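The Card Sorters

I've kept cards my whole life. Loyalty cards, library cards, the one from the gym in Barnum I joined in June and quit before the leaves turned. So when I moved into the flat above the old Stiltadar ticket office, the first thing I unpacked was my card holder (yes, before the kettle) and the second thing was a set of bins, green, red and yellow.

My rule was simple enough. Everything out of its sleeve and into a colour, and whatever was left in the holder at the end could come with me into my new life.

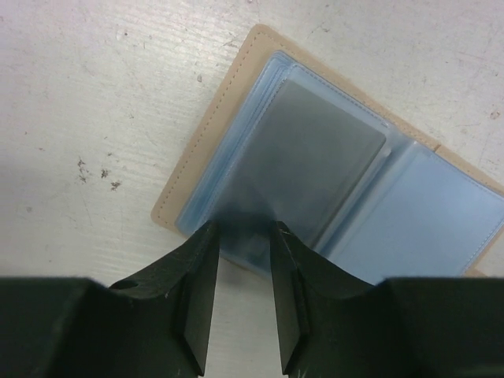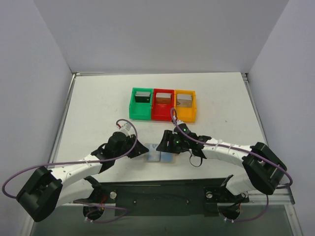
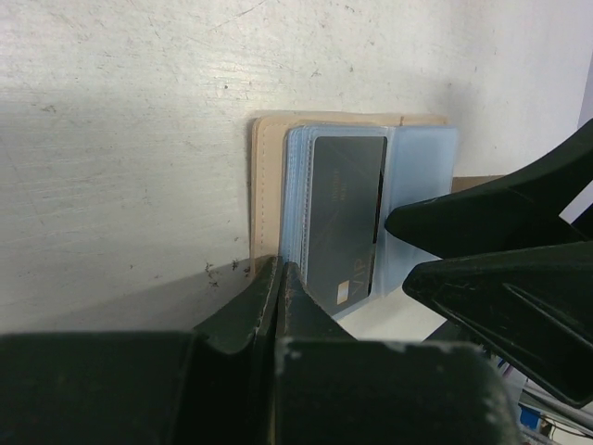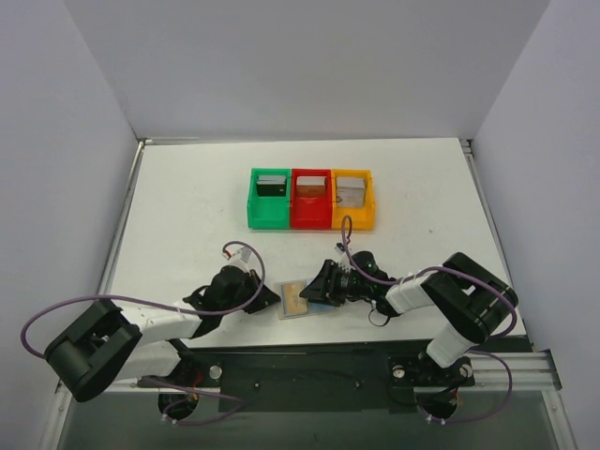 Green, red, yellow

Green was for places I'd go back to. Red was for places that had closed, or that I'd closed the door on myself. Yellow was for the ones I couldn't decide about, and you can guess how that went – I've never been much of a decider.

The bakery was easy. Green! They did a cheese scone the size of your fist and the card was good for a free one. The swimming pool went in red, because they'd filled it in and put up townhouses. Then came the Zürcher card, and I had to go and make a cup of tea.

Zürcher was a shoe repair place in Tinden, three steps down from the footpath, with a bell on the door that stuck in humid weather. My mum took me there every winter to have my school shoes resoled. She didn't believe in new shoes while there was still an upper worth saving. The old fellow behind the counter would stamp the card and slide it back across to me, never to her, as though I were the one paying. Forty stamps got you a free pair of heels. I did the sums at age seven and worked out I'd be well into my thirties before we got there, and I was so thrilled at the thought of it, me, a grown-up, marching down those steps to claim my heels.

We moved away with the card a long way short of full. I've carried it through 3 cities and a divorce.

So, which bin? The shop might be closed. It might not be. I'd never looked it up, and I'd had years to do it, and a phone in my hand for most of them. I drank my tea, put the card in yellow, took it out again, tried it in red to see how that felt (terrible) and put it back.

By now it was getting on for four in the afternoon and the light had moved right across the kitchen. I did the easy ones to get my nerve up. A car wash, red. The video shop, red, and a little moment of silence for that one. The library in Barnum, green, even though I owed them for a book about bees that I dropped in a bath.

And then the VIP card. It was flash, that card. It came from a supper club that my ex-husband was mad about, where they brought you a hot towel before you'd even sat down, and I used to hide mine in my sleeve so I could wipe my hands again later when the prawns came. I'd have said red without blinking. Only I sat there and remembered the band, and a night when the power went out and they kept playing anyway, and all of us at the tables singing because the microphone was dead. He sang too, dreadfully. I hadn't thought of it in ages.

Yellow, then. Fine.

When it started getting dark I rang the number on the back of the Zürcher card. It was so old it was missing a digit at the front, so I took a punt and added one. It rang and rang. I was already composing the story I'd tell my sister, how I'd called a dead phone in an empty shop, when somebody picked up and I heard, behind the voice, that bell. You'd know it anywhere. It goes ding and then a sort of clunk.

"We're about to shut," said the voice, a young woman's. "What's it regarding?"

I said I had a card. I said it was a bit old. I asked if they still honoured the stamps.

"How many have you got?"

I turned it over under the lamp and squinted at it, all those little purple boots marching along in their rows, and I told her I wasn't finished yet but I had some shoes that could do with a look.

"Bring them down Saturday-ish, whenever," she said. "Mind the steps."

I put the card in my coat pocket and went to find my boots.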